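Fondivex publishes sorting guide and basket range for shared kitchens

Tisomstead, September

Fondivex, the kitchen storage supplier, has published a guide to sorting fresh produce in shared and small commercial kitchens. The guide accompanies the Rusik range of open wire baskets, which goes on sale to trade customers this month. It covers the separation of fruit from vegetables, the arrangement of the sorting surface and the inspection of stock while it is held in baskets.

The guide was drawn up after a study at the company's Tisomstead test kitchen. The study looked at how mixed deliveries are unpacked in kitchens where several people use the same worktop and the same shelves. In 182 recorded unpacking sessions, the most frequent fault was the placing of fruit and vegetables together in whichever container stood nearest. The second was the return of partly sorted stock to the delivery box.

Fondivex recommends a two-basket layout as the minimum for any kitchen receiving mixed produce. The baskets stand side by side at the front of the work surface, with the unsorted items spread behind and beside them. Fruit goes to the left and vegetables to the right. The layout may be reversed, provided that every user of the kitchen follows the same order.

Items should be set out on the surface before sorting begins, with enough space between them for each to be picked up singly. Long items such as chillies and cucumbers are best laid flat and placed along the back edge of the basket, where they do not cover smaller stock. Limes and garlic bulbs are easily lost under larger items and should be kept towards the front or the side.
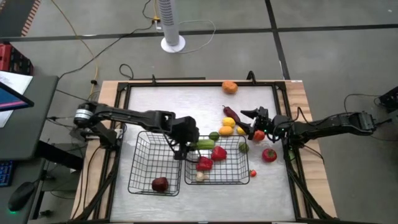
Sorting by category

The guide sets out four categories: citrus, other fruit, firm vegetables, and bulbs. In a two-basket layout the first two share a basket, as do the last two. Kitchens with more shelf space may give each category a basket of its own.

Peppers and chillies are treated as vegetables for this purpose, in line with normal kitchen practice. Tomatoes are also placed with the vegetables, although the guide advises that ripe tomatoes be kept in a single layer with nothing resting on them. Garlic may share a basket with peppers for short periods. For longer storage it should be moved to a dry place away from produce with a high water content.

Onions are dealt with separately. They should not be held with potatoes, and cut onions should not be returned to an open basket under any circumstances.

Inspection and rotation

Open baskets allow stock to be checked from the side without being handled. The guide recommends a check at 8 in the morning, before preparation starts, and a second when the kitchen closes. Each item should be looked at from at least two sides. Soft, split or marked items should be taken out and either used the same day or discarded.

Checks made from shelf height are more reliable than checks made from above. Looking down into a basket shows only the top layer, whereas damage often begins where an item rests on the base.
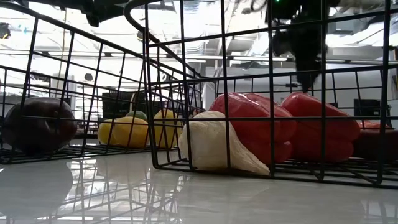

New stock should go in behind or beneath existing stock, so that older items are used first. Where a basket is too full for this to be done without pressing on the contents, a further basket should be brought into use. The guide gives a working limit of two layers for peppers and three for citrus.

Baskets and work surfaces should be washed with warm water and a mild detergent at least once a week, and dried fully before produce is returned to them. Particular attention should be paid to the points where the wires cross — residue collects there and is not always removed by wiping.

Trial and availability

The layout was tried over 8 weeks in four shared kitchens run by Yordanov, the catering premises operator. Kitchen users were given a one-page summary and no other training. Discarded produce was weighed at the end of each week, and results from the individual sites are set out in an annex to the guide. Yordanov has since adopted the layout as its standard arrangement for new tenants.

The Rusik range is supplied in two depths. The deeper basket is intended for round fruit and the shallower one for mixed vegetables. Both can be used on open shelving or directly on a worktop. Replacement baskets will be sold singly.

The guide is free of charge and can be requested from the Fondivex trade desk in Tisomstead. Printed copies will be included with all first orders from the Rusik range.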